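Flukar Haushaltsgreifer, Einrichtungs- und Bedienhandbuch
Kapitel 4: Einräumaufgaben auf weichem Untergrund

4.1 Geltungsbereich

Das Kapitel beschreibt die Einrichtung der Aufgabe »Kleinteile in offenen Karton einräumen«. Einräumaufgaben auf fester Unterlage gelten im Auslieferungszustand als freigegeben. Auf Betten, Sofas und Decken arbeitet das System nur im beaufsichtigten Betrieb. Ein selbstständiger Betrieb ist derzeit nicht vorgesehen.

4.2 Voraussetzungen

– Steuersoftware Skidis, Profil »Haushalt«
– Greifbacken mit unbeschädigten Griffauflagen
– Karton mit geöffnetem Deckel, Öffnung nach oben
– Freier Verfahrweg oberhalb des Kartonrands

4.3 Einrichtung

1. Karton am Rand des Arbeitsbereichs abstellen. Der aufgeklappte Deckel darf nicht zwischen Karton und Ware liegen.

2. Ware lose vor dem Karton verteilen. Überlappungen sind zulässig, erhöhen aber die Zahl der Fehlgriffe. Knisternde Folienbeutel, schmale Riegel und Klarsichtverpackungen stellen unterschiedliche Anforderungen an die Schließkraft und werden vom System als getrennte Klassen geführt.

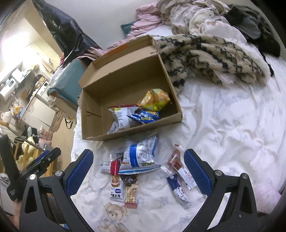
Anmerkung aus dem Testbetrieb Marchetti: Für uns ist das noch keine Hausarbeit. Bei 100 Griffen auf einer Steppdecke mussten wir 18 Mal von Hand eingreifen, meist bei flachen Päckchen, die mit dem Stoff zusammen gefasst wurden. Auf der Tischplatte lief dieselbe Aufgabe ohne Eingriff.

Hinweis: Der Wert entspricht dem Stand des Profils »Haushalt«. Für die Freigabe ohne Aufsicht fordert das Prüfverfahren Flulach 1000 aufeinanderfolgende Griffe ohne Eingriff.

3. Schließkraft auf Stufe 4 begrenzen. Höhere Stufen können Gebäck und Schokolade in der Verpackung zerdrücken.

4. Unterlage einmessen. Bedruckte Bettwäsche in der Maske »Untergrund« als gemustert kennzeichnen. Ohne diese Angabe werden Motive und Schriftzüge auf dem Stoff gelegentlich als Greifziel vorgeschlagen.

5. Kissen, Kleidungsstücke und Felldecken, die im Arbeitsbereich verbleiben, als Sperrzone markieren.

VORSICHT
Quetschgefahr zwischen den Greifbacken. Während der Bewegung nicht in den Arbeitsbereich fassen. Vor dem Umlegen von Ware den Greifer anhalten.

6. Probelauf mit einem einzelnen Päckchen starten. Hebt der Greifer Stoff mit an, Anfahrhöhe um eine Stufe vergrößern und Schritt 4 wiederholen.
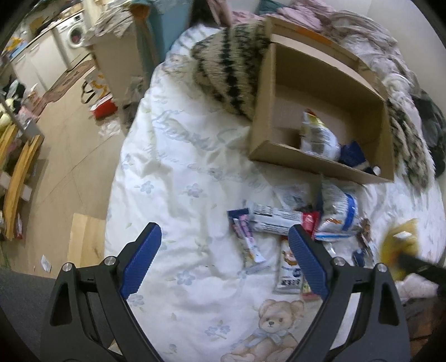
4.4 Bekannte Einschränkungen

Durchsichtige Verpackungen werden bei seitlichem Fensterlicht unsicher erkannt. Vorhang schließen oder Arbeitsbereich drehen.

Die Reihenfolge des Einräumens ist nicht einstellbar. Schwere Ware kann auf Chipsbeuteln abgelegt werden. Empfindliche Beutel von Hand zuletzt einlegen.

Das Schließen des Kartons gehört nicht zum Funktionsumfang.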